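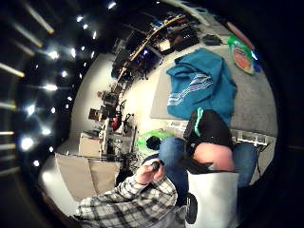 Most advice about clearing a floor assumes the floor is empty except for one tidy category of stuff, and I've never met that floor. Mine has had jackets on the rug, plastic bags that may or may not be trash, cables, and something dark heaped up along one side. A teal-blue top with stripes across it, spread out on a gray rug, takes up a surprising amount of room, and a crumpled lime-green bag on the bare floor gets stepped around for weeks. The questions below came in after the January floor-clearing evening at Floltdale. I've answered the ones that kept coming back. Where I think the popular advice is wrong, I say so.

Do I need to buy bins first?

No. Please don't. Maja Michalski bought a full set of the Pledholm stacking boxes before she had picked up a single sock, and then had a floor with boxes on it. One bucket will do. A plain white one is fine, and it should be something you can drag next to you while you sit. If you still want bins after the floor is clear, measure the shelf and buy for the shelf.

Why sit on the floor? Isn't it faster standing up?

People tell me it is. I doubt it. Standing, you pick up the big things and miss the small ones, and small dark things on a pale floor are about the only ones that are easy to spot from up there. Sitting down you can sort what's in reach, then scoot along. If your knees or back object, use a low stool and skip this part.

How long does it take?

The Nesorov leaflet says 15 minutes a room. I'd like to see the room. Ursina Plattner timed hers and it took 55 minutes for one rug and the strip of floor beside it. Tin-yau Shek took 93, but he stopped to test chargers, which I'll get to. Plan on an hour and don't book anything right after.

What goes in the bucket?

Anything that belongs in a different room. It's not for trash and it's not for "I'll decide later." When it's full, you get up and empty it, then you come back. If you let people put undecided things in the bucket, it becomes a drawer with a handle.

What about clothes?

Clothes come up first, before anything else, and they go into one of two places: the wash or the closet. There is a theory that a hoodie worn once deserves its own hook. Maybe. In my house the hook held one hoodie for two days and then five things all winter. Check under each piece as you lift it. Stela Crăciun found her reading glasses that way, and also a fork.

How do I deal with cables?

Follow each one with your hand to both ends before you pull. It sounds fussy until you drag a lamp off a table. If it's plugged in and in use, move it to the wall and leave it. If neither end is attached to anything, put it on the cable pile.

Do not test the pile on the same day. This is where Tin-yau lost his evening. Coil them, put them in a bag, write the month on the bag, and look at it some other time.

Are the printed labels worth it?

I don't think so. The Rainer kit has 167 labels in it and you'll use four. Masking tape and a marker work. Fenna Lambrechts disagrees with me on this and has asked me to say that her spice rack looks wonderful. It does, but it was never on the floor.

Can I reuse the plastic bags?

Some of them. Open each one and look inside before you decide anything, including the ones that feel empty. I've thrown away a perfectly good adapter in a bag I was sure was trash. Keep a few clean ones, folded flat, and let the rest go. Check whether your grocery store takes them back. Plenty of curbside programs don't want them.

Should I take the rug up?

Once it's clear, yes, if it's a size you can lift. Roll it from a short side – a big one needs two people – and sweep what's underneath. Vacuuming the top and calling it done is popular and I understand why.

Will it stay clear?

Not on its own. I've read the claim that 60 seconds a night is enough, and I tried it for a month. It was enough on the nights when nothing had been put down. On the other nights it took as long as it took. What did help was keeping the bucket in the room, out in the open, where it gets in the way a bit.

My question isn't here.

Write it on the sheet by the door at Floltdale or ask Ursina, who has the key after 6 p.m. Questions about garages go to Fenna. I don't do garages.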